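Takusgate Makers and Menders: minutes of the ordinary meeting, 14/11/2022

In the chair: Greer MacBrayne
Minutes: Grímur Holst
Apologies: several, one of them sincere

1. Minutes of the last meeting

The September minutes were read and agreed, apart from the line recording that the chair "stormed off". Greer said she had gone to move her car. The line now reads "left briefly". She asked for it to be noted that she came back.

2. The Vismont coat

Most of the evening went on this, as everyone knew it would.

Members will remember that we agreed to put out one winter coat under our own label, cut and sewn in Takusgate, in a dark green wool from the Amaral mill. The coat is called the Vismont. Two members still don't like the name and said so again.

The second sample was passed round and tried on by anybody willing. It fits well across the shoulders. The sleeves are long on everyone except Grímur, who has been told before that he can't be the fit model. Sleeves to come up before the third sample. The collar was liked. The inside pocket is deep enough to lose a phone in, and during item 2 somebody did.

There was a long exchange on buttons. Horn looks best and costs most. Corozo looks nearly as good and takes dye better. Resin was proposed by one member and not seconded. Corozo was agreed, in the darker brown, with a spare sewn into the side seam where the customer will find it in ten years' time.

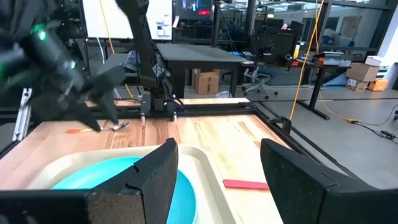 Lining came next. The sample has a plain viscose twill, which hangs nicely and creases if you look at it. A cotton sateen was suggested for the body, keeping the twill in the sleeves so that people can get their arms in over a jumper. Greer asked what it would add to the price. Grímur said he would tell her under item 3. Greer said that in that case we should go to item 3.

Agreed: sateen body, twill sleeves, subject to money.

3. Money

The balance stands at £3825. The wool deposit has already gone out of that, so the figure is less alarming than it was in September, when it hadn't.

With the sateen lining and the corozo buttons the coat comes out at £164 to make. The chair asked for the number to be repeated. It was repeated. She then asked whether it included labour, and was told it did, at the proper rate, because we put that on the swing ticket and would look foolish otherwise.

The selling price was not settled. One view was that people will pay for a coat that lasts. Another was that people say this, warmly and at length, and then buy one in the sale at the retail park. Both views were held by the same member. Carried over.

First run to be 4 coats, made to order, with half paid up front. A larger run was put forward and withdrawn when the mover was asked where we would hang them.

4. Ultitz

Ultitz, the shop on the corner, has offered us a rail by the door for the spring. They want first refusal on the Vismont and would like it in black. The meeting looked at the green for a while.
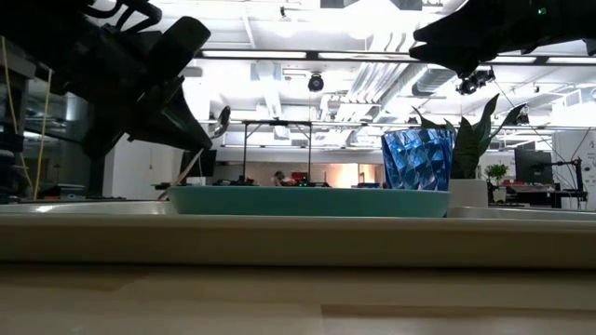
Grímur pointed out that the Amaral wool doesn't come in black, and that charcoal is the nearest they weave. It also shows every bit of lint, as would black. Greer is to write to Ultitz offering green now and charcoal if the first run sells. She has been asked to keep the letter to one side of paper and to leave out her feelings about black coats.

Ultitz would also like "a bit of the story" for a card on the rail. The draft ran to three paragraphs and used the word "timeless" twice. It was sent back.

5. Swap evening

The autumn clothes swap brought in 80 garments, a fair share of them the same grey cardigan. What was left has gone to the mending pile. Members are reminded that a swap involves taking something home as well, and that the velvet trousers have now been to three of these.

It was agreed to ask for clean clothes only on the next poster, in bigger letters.

6. Any other business

The good shears have been used on paper again. There was a silence. They are going away to be sharpened and will come back with a ribbon on the handle, which means cloth only. The paper scissors have no ribbon and cut perfectly well.

A request for a heavier iron was deferred until the selling price is known.

Actions
Sleeve pattern to be shortened: Grímur
Letter to Ultitz: Greer
Lining and button order: Grímur
New wording for the card, without "timeless": Greer
Shears to the sharpener: whoever did it

Next meeting to be fixed once the third sample is sewn.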